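Trestatora Weden 6 Camera Kit for Lane and Signal Detection

Sold by: Mundier
Sold as: unassembled kit, single camera
In the box: camera board, lens, processor board, windshield bracket, 12 V supply, bag of screws
Assembly: 11 steps, soldering required
Price: $333
Rating: read on before you ask

The maker calls the Weden "a self-driving brain for your garage." It is a camera, a small computer and some software that tries to find lane lines and traffic lights. It has no connection to your steering or brakes, and I would leave it that way. What you get at the end is a log file and an overlay on a laptop.

I put one together on the shared bench at Awasthi, over more evenings than the manual suggests. The soldering is easy. The bracket is poor – its thumbscrew strips if you look at it wrong, and I swapped it for a plain bolt. Lens focus is set by hand and then glued, so take your time with that step.

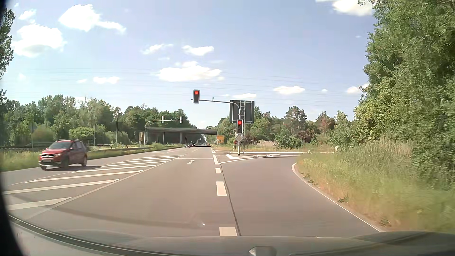 Words and build: Trilok Nishad
Posted 2018-03-22 in Kits, Vehicles

Junctions are where the sales pitch needs checking. Plain lane lines on an empty stretch prove very little. Give the software diagonal hatching to the left of the lane, a right-turn lane peeling away on the other side and two red lights on the same mast, and it has to decide which markings belong to you. On my build, hatching was regularly reported as a lane edge. Raising the minimum line length to 18 helped, and also made it miss short lane blocks.

Reflections are the other problem. The hood and the inside of the windshield both get into the view, and the detector is happy to draw lines on them. There is a crop setting for this, buried in the config file. The default leaves the hood in, and I can't think why.

Signal detection did better than I expected. I still don't believe the accuracy claim on the box, which comes with no test conditions at all. A new software version was promised for last September. I am running the old one.

Worth buying if you want to learn how lane finding works and don't mind editing text files. If you want something that works out of the bag, keep your money.

Spares: lens and supply sold separately. Bracket not sold separately.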